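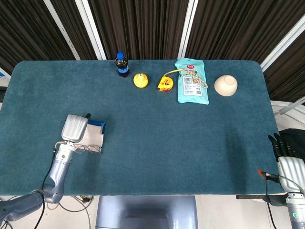 *A soda bottle and a pear on a felt-covered table, with dark brown curtains behind.*

**Collden to reissue Vellar's first single and unreleased home recordings**

For release: June

Collden will issue a remastered edition of the first single by the group Vellar in June, together with the complete set of home recordings made in the same period. The release is titled *Kustex* after the lead track. It will be available as a 12-inch record and as a download.

The original single was a seven-inch pressing of 1000 copies, sold by mail and at concerts. It has not been repressed since. Both sides have been transferred from the quarter-inch master reel, which was held by the group's bass player, Luzius Gasser. The reel was baked before playback, and a single pass was captured at 24-bit resolution. No noise reduction was applied to the A-side. A short dropout near the end of the B-side was repaired with material from a safety copy.

The second side of the 12-inch contains 5 home recordings, none of them previously issued. They were made on a four-track cassette machine with 2 microphones, one of which was shared between the drums and the voice. The cassettes ran slightly fast and have been corrected to concert pitch, using a reed organ audible on two of the tracks as the reference. Tape hiss has been left in place. Where a track exists in more than one mix, the earlier mix has been used.

Vellar's line-up on all of the recordings is Kevser Tokgöz (voice, organ), Takeshi Kubo (guitar), Luzius Gasser (bass) and Mitsuko Takeda (drums). The transfers and mastering were carried out by Masanobu Kinoshita at Yagi, where the lacquers were also cut.

"The single was cut too quietly the first time and the low end was rolled off to fit the running time," said Kinoshita. "At 45 rpm on a 12-inch side there is room to put it back. I did very little else to it."

Tokgöz has written new notes for the insert, covering the recording sessions, the lyrics and the group's correspondence with other bands and fanzines of the time. The insert also reprints the original lyric sheet, with two lines corrected by the author.

"We typed the sheet the night before it went to the printer and got the second verse of 'Kustex' wrong," said Tokgöz. "People have been singing the wrong words back to me ever since."

The sleeve reproduces the layout of the first pressing, enlarged from the surviving paste-up. The first 100 copies will be hand-numbered and sold only through the Collden mail-order list. These copies include a facsimile of the group's first newsletter - four pages, stapled, in the original format. The remaining copies will go to shops in the usual way.

**Format details**

- 12-inch record, 45 rpm, black vinyl, printed inner sleeve
- Side one: the single, A-side and B-side
- Side two: home recordings
- Download: all tracks, 24-bit and 16-bit files

Review copies are available as downloads on request. Physical copies will be sent to radio stations and print reviewers only. Requests for interviews with Tokgöz or Gasser should be made in writing to the Collden press desk, stating the publication and the deadline. Kubo and Takeda are not available for interview.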